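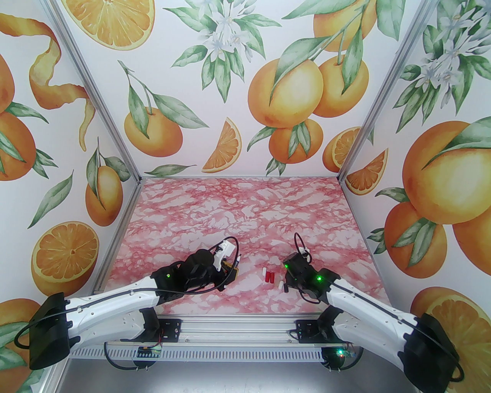 From: allotments-and-preserves list
Date: November 9, 2023
Subject: Re: [preserves] Marmalade that will not set

On the list, a member in the Asitz group wrote:

> I have now boiled the same batch of Seville marmalade three times and it is
> still soup. Delicious soup, but it runs off the toast and up my sleeve. The
> oranges were from the freezer, left over from February. I used jam sugar the
> third time out of desperation. My sister-in-law says I should add more lemon,
> the man at the hardware shop says I should buy a thermometer (he sells
> thermometers), and my husband says he likes it like this, which I take as an
> insult. Can it be saved? I have 18 jars of it.
>
> Also, does anyone know whether the Pirodon lids fit the old Besix jars?

Dear all,

Yes, it can be saved, but please stop boiling it. Pectin is like a guest at a long wedding. It does its best for the first few hours and then goes and sits in the car. A third boil mostly gets you a darker soup with a whiff of toffee, and after a fourth you would need a chisel.

Frozen Sevilles are fine. I use them most years, as I can never face the whole crate in one go. They do lose a bit of their set in the freezer, so I put in an extra fruit for every eight, and I don't thaw them first. They go straight into the pan whole, with the water, lid on, until a skewer goes through the peel as if it weren't there. This takes longer than any recipe admits. If the peel is still chewy when the sugar goes in, it will be chewy for ever, and so will you.

The pips and pith are the whole business. Scrape the lot into a muslin square, tie it up, and let it cook with the fruit water. Then, when it has cooled enough to touch, squeeze it properly. I mean get hold of it and wring it like a football sock. What comes out is thick and slimy and looks like something you'd ring a plumber over, and it is your set. Half the runny marmalade on this list comes from people giving the bag one polite pat and binning it.

As to your jars. Open half of them, the nine you like least. Take two cooking apples, chop them up, cores and all, and simmer them in a little water until they collapse. Strain that through the muslin, add the juice of a lemon, and boil the liquid down by half. Warm the marmalade in your widest pan, stir in the apple stuff, and bring it up to a hard boil. Start testing after five minutes on a cold saucer. Take the pan off the heat while you test, or it will carry on without you. When it wrinkles, stop. Leave it to stand for a quarter of an hour before potting or all the peel will float to the top and you will have jelly with a hat on.

If that works, do the other nine. If it doesn't, put "Seville orange syrup" on the label and charge more for it at the Christmas stall. I did this with an entire year's output and people asked for it again the next year, when I had unfortunately got it right.

On thermometers: I own one. It says my marmalade is ready at a temperature it has never once been ready at. Use the saucer.

Lids: the Pirodon ones fit the small Besix jars and don't fit the big ones, though they will pretend to for as long as it takes you to carry them to the larder. I found out by way of a shelf. If you have the big jars you want the Mathew lids with the thicker seal. I have 40 going spare, still in the box, and would swap them for anything that isn't courgette chutney.

While I am here, whoever borrowed the long-handled jam funnel after the spring swap, I should like it back before the Sevilles come in. I am not cross. I have been using a cut-down squash bottle and I have the scald to go with it.

Yours, stickily,
The Back Kitchen

--
You are getting this because you joined the preserves list. To leave, send a blank message with "leave" in the subject line.

Comments (3)

quincehoarder
Did the apple trick last night on a batch of lime. Set like a paving slab. Perhaps go easy if yours is only a bit loose.

nettie_plot41
Can confirm re the big jars and the Pirodon lids. Still finding bits behind the fridge.

brinebucket
What is wrong with courgette chutney

We use cookies to remember your settings and to see which pages are read. Accept all | Manage choices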